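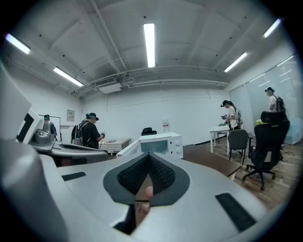 The Common Room at Irlow

Photo gallery, page 3
Text by Nataša Radulović, September 12, 2021

Welcome to the third page of our gallery. On the first two pages we showed the street side of the house and the staircase. Now we come to the common room on the upper floor, which many of you asked about after we moved. I am not a professional writer of captions, so please forgive me if I say too much about small things.

The room from the back half
Bright walls, a high white ceiling with the beams and the pipes left open. The long lamps were all on, and there is a white air conditioning unit hanging under the ceiling.

A few words about the ceiling

When we got the keys in February, the plan was to close the ceiling with panels. Ambros Wallner made a drawing for it and asked for an offer. The offer was too high for us, and the room would also have lost 26 centimeters of height. So we painted everything white, pipes included, and I must say I like it more now than the drawing. The painting took 3 weekends. The hardest part was the place behind the pipes, where a normal roller does not go in. Garba Nwankwo bought a small one with a long handle, and it is still in the cupboard under the stairs if somebody needs it.

The microwave corner

The white microwave with the two round knobs stands on the brown wooden table near the back wall. You turn one knob for power and the other for time. The time knob goes a little too far if you are not careful – one minute for soup is easily two. Please cover your food, and wipe the glass plate after.

The table was the desk of our old office. Lawal Akpan wanted to sand it and give it a lighter color, but we have postponed this until the winter.

Water

The white dispenser with the red label is also at the back wall. Full bottles are kept in the hallway, and the person who takes the last water brings the new bottle. Two people are better for this, the bottles are heavy.

The checkered tablecloth

We have one table with a checkered tablecloth, and it gets more compliments than all the rest of the room. Aminu Onyeka found the fabric at a closing sale, 262 centimeters for a very fair price, and sewed the edges at home. It can be washed warm but please do not put it in the dryer. The first one went in the dryer – now it fits only the little table downstairs.

Whiteboard

It stands on its own stand by the wall, so it can be moved to the window side for meetings. Use only the pens from the gray cup in the office.

If you want a larger print of the photo for your own wall, write to Nataša at the front desk. Prints are on matte paper and ready in a week.

Back to page 2: The staircase
Next page: The courtyard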